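On Monday Nima Parsa wrote:

> Is the Skoltness swap still on? I've got puzzles to pass on and nothing to carry them in.

Yes, it's on, and I can't wait! Doors at 2, upstairs at Olum. We had 94 puzzles last time and I'd love to beat that.

A cube puzzle, then a yellow crate: 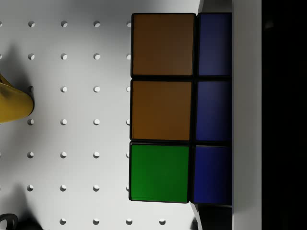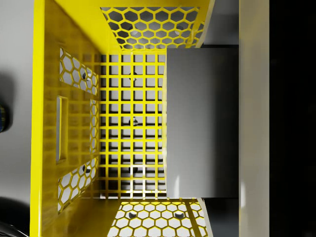

*Posted by Shahab Tehrani to the Tinow puzzlers list*

Nima, bring the lot. The 177 bus stops right outside, and Kiani has promised four of her burr puzzles, which are wonderful.

Shahab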